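I've had the Budeo keyboard app on my phone since March and I'm finally ready to talk about it! I was a die-hard Stumau user before this (swipe typing, huge emoji drawer, the works), so switching was kind of a big deal for me.

Setup took 4 minutes. You pick a language, pick a theme, let it into your contacts or don't, and you're typing. I skipped the contacts part and it still learned my sister's weird spelling of her own name by Wednesday. 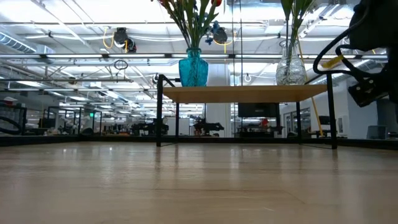 Bilal Najjar wrote in to say the swipe typing lags on his older phone unless he turns the animations off, and that he went back to Stumau over it. Fair enough -- mine is pretty new and I haven't seen any lag, but give it a try before you pay.

Okay, the clipboard. It holds 200 items and you can pin the ones you use a lot, which I love more than is reasonable. My address, my work sign-off and one very long soup recipe all live up there now.
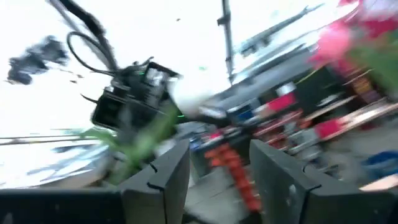

Review by Geum-ok Ji
Filed under: Apps, Keyboards

Themes are where it gets a little silly. There are 255 of them in the free version and 400 if you upgrade, and so many are the same gradient in a slightly different blue. I went with plain dark gray and made the keys taller.

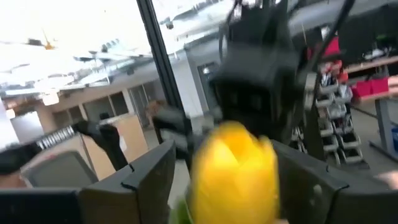
I do wish the number row would stay put, though. Every update hides it again, and I have to dig through three menus to bring it back. Autocorrect is good, a bit pushy with slang, and long-pressing a suggestion makes it forget the word for good.

Battery use seems fine to me, and there are no ads in the free version so far.

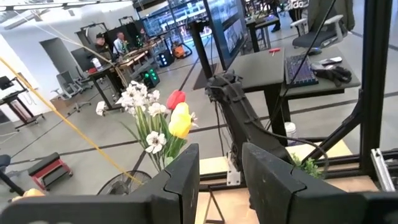 Flowers above the gripper

Would I pay for it? I did, mostly for the clipboard sync with my tablet. If you only text a few people a day, the free one is plenty.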